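We use cookies to improve your reading experience. Accept / Settings

Clundden workshop notebook
July 16, 2026

Bottle tidying, small booth. Present: me and Henok Kassa.

The task for today was only the bottles and the bin. I put a new bag in the round bin, a pink one, and folded the edge over the rim so it does not slide inside. Bottles go on the floor in front of the bin and beside it, not in rows. Henok prefers rows, but in a real kitchen they never lie in rows. The wallpaper with the trees stays until October, Zinash Shiferaw has decided this already.
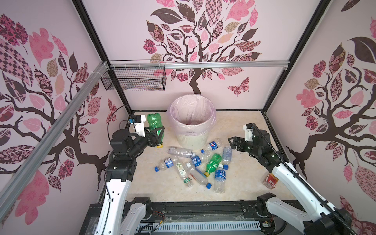

Bags

The Hultex bags are a little too large for this bin. After the folding there is much extra plastic hanging outside, and it moves when a bottle touches it. The Antwi bags fit better but they tear at the seam. We have 62 of the Hultex left, so we continue with them and fold two times. Please do not use tape on the rim - it leaves glue and I must clean it with alcohol.

Also the marble floor shows every mark. I wiped it in the morning with the Hatemska cleaner.
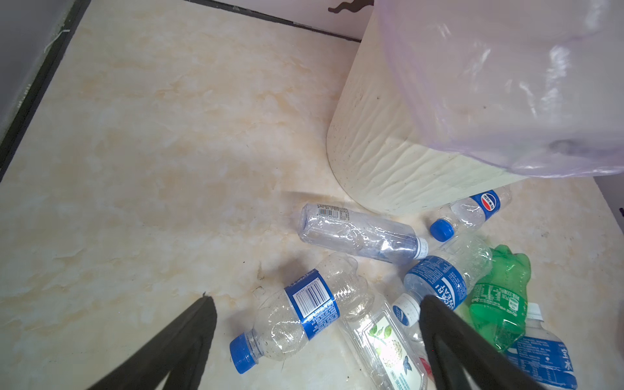
For the sorting list I want to write the bottles by type and not by brand, as Zinash asked. The problem is always the soft ones. A clear bottle without a cap, already crushed a little, keeps its new shape and rolls differently from a full round one. The one in the middle with the small barcode label is a good example, and I will put it in the group "soft, no cap". The ribbed bottle with the POCARI label goes in "ribbed, with label". Caps we write in a separate column.

To do: ask Henok for the second box of bottles, shelf 4. Order smaller bags. Sorting list to Zinash when the cap column is finished.

Last updated: 2 days ago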